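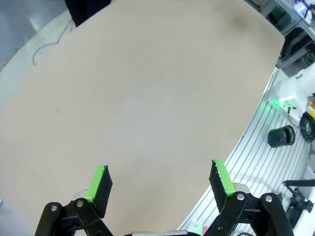
Budget season again, and this year I got handed the equipment list (thanks, Rodel). So if you've been wondering why I keep wandering around your benches with a clipboard asking how old things are, now you know!

First, the money. We have 3911 to spend before the December freeze, and the wish list came to a good deal more than that. Mihret wanted a second set of spare cables, Fumiko wanted new shelving, and pretty much everyone wanted gripper parts. I've gone for gripper parts first. A replacement finger set from Vendmont is 149, and the pads can be bought separately, so we don't have to order the whole thing every time a tip gets chewed up. I'd like us to hold two full sets in the drawer at all times. Last spring we waited weeks for one, and I don't want to go through that again.

Radis quoted us 319 for a yearly checkup per arm, travel included. Tolevby came in lower but wanted us to ship the arms to them, and I can't see us boxing up an arm in the middle of a project. I'm leaning toward Radis for the older pair and skipping the newer ones until next year. Tell me if you think that's crazy.
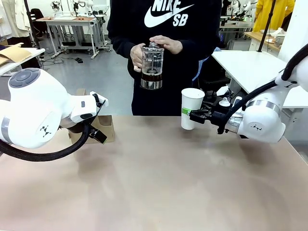

Then there's the small stuff, which never makes it into anybody's plan and always gets paid for out of somebody's pocket. Paper cups, coffee, cardboard boxes, tape. We go through cups at quite a rate with the drinks tasks, and I'd much prefer to buy them by the case. I've set aside 200 for consumables - a guess, I admit - and Aino is keeping the receipts in the blue folder so next year's number can be a real one. If you've bought anything yourself, give her the slip, even a crumpled one.

The shelving will have to wait, sorry Fumiko. I did ask about a used rack from Javier and they're getting back to me.

Any other requests, send them to me by Friday with a price and a link, please. "Better grippers" is not a line item, Ronaldo.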